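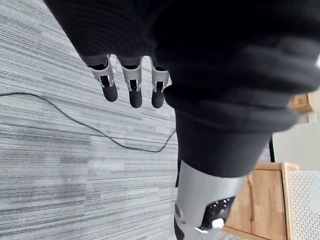 Mesteck Garment Storage: Frequently Asked Questions

Last revised 17th June. These answers apply to the Mottram and Brarnier stores. Customers with a business account should refer to their own contract where it differs.

What can I put into storage?
Clean, dry clothing and household textiles: knitwear, coats, suits, dresses, blankets, curtains and bed linen. Footwear is accepted at Mottram only. We do not take fur, wet-weather gear that has been re-waxed in the past month, or anything containing a battery.

Do items have to be washed first?
Yes. Clothes moth larvae feed on wool and other animal fibres, and they do better on cloth that carries sweat, skin oils or food. Wash or dry clean everything, including items worn only once. We inspect each piece on arrival, and soiled pieces are returned or cleaned at the rates on the price list, whichever you chose on the booking form.

How should I dry knitwear before sending it?
Flat, on a towel, away from direct heat. Allow a full day after it feels dry to the touch. Ribbed cuffs, collars and waistbands hold water longer than the body of the garment and should be checked separately. Packing a damp jumper in a sealed bag is the most common cause of mildew.

Is knitwear hung or folded?
Folded. A hanging jumper stretches under its own weight, mostly at the shoulders. We fold along the side seams with acid-free tissue in each fold, and heavy pieces go at the bottom of the box. Woven coats and tailoring are hung on shaped hangers. If you would like a knitted dress hung, we will do so on written request, but we accept no liability for changes in length.

What size are the boxes?
There are 2 sizes. The standard box holds 96 litres and suits most knitwear. The long box is for curtains and full-length dresses. The boxes are ours and remain so; please do not write on them.

What conditions are the stores kept in?
Temperature is held between 14 and 18 degrees Celsius and relative humidity between 45 and 55 per cent. Readings are logged hourly. If either value is out of range for more than four hours, affected customers are notified by email. Mottram has 1,913 box positions and Brarnier has 246, plus hanging rails at both.

How do you deal with moths?
All wool, cashmere, mohair, silk and alpaca is frozen on arrival at minus 30 degrees for 72 hours, inside a sealed bag, then brought back to room temperature before the bag is opened. Pheromone traps are placed in every aisle. These catch adult males only and are used for monitoring – they do not protect clothing by themselves. We do not use mothballs, and items that smell of them will be refused, as the vapour spreads to neighbouring boxes.

Can I use cedar or lavender as well?
Not in our boxes. Cedar oil can mark pale cloth on contact, and the repellent effect of both fades within months.

My black jumper has faded along the folds. Why?
Fading along a fold is nearly always caused by light and has usually happened on an open shelf at home. Dark dyes show it first. Our boxes are opaque and the aisle lighting is off when no one is working. We record existing fading at inspection, and the record can be viewed in your account.

How do I book a collection?
Through your Orkonix account, under Bookings. Choose a store, a date and the number of boxes. Slots in September fill early as winter clothing goes back out, so please book returns for that month at least three weeks ahead.

Can I have one item back without closing the box?
Yes, if it was listed separately at intake. Unlisted items can only be returned with the whole box. A handling charge applies to each withdrawal.

Is my clothing insured?
Cover is included up to the value declared on the form. It includes fire, theft, flood and pest damage arising in store. It excludes wear, pilling and faults present on arrival. Claims must be made within 14 days of return – please keep the tissue and packing until the claim is settled.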